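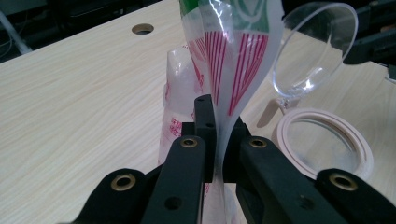
In my kitchen in Wastby there was for many years a drawer which did not close. It was full of plastic bags, the thin clear ones for fruit and bread, and each time I opened it some of them came out and fell behind the cupboard.

I did not want to throw them away. A bag that has carried three apples for ten minutes is still a good bag. But I also did not want the drawer, so in January I took everything out and put it on the table. I had 200 bags. Some had small holes and some smelled of onion, and these I put to one side for the rubbish.

The rest I learned to fold from a neighbour who grew up in Midtbø, where her family kept a shop. First you hold the bag by the middle, so that it becomes narrow like a neck, and pull the other hand slowly along it to press out the air. Then you lay it flat on the table and smooth it with the side of the hand. You fold it in long strips, and after this in triangles, until only a small corner is left to tuck inside.

A wooden table is better than a glass one, I find, as the plastic does not cling to it so much. Dry hands help too.

My first bag took a whole minute and opened again at once. After 23 of them my fingers knew the way. Now the folded ones stand in an old biscuit tin from Hilter, and when I go to the market I put four in my coat pocket.

The drawer has tea towels in it. There are still two or three bags behind the cupboard, which is too heavy for me to move alone.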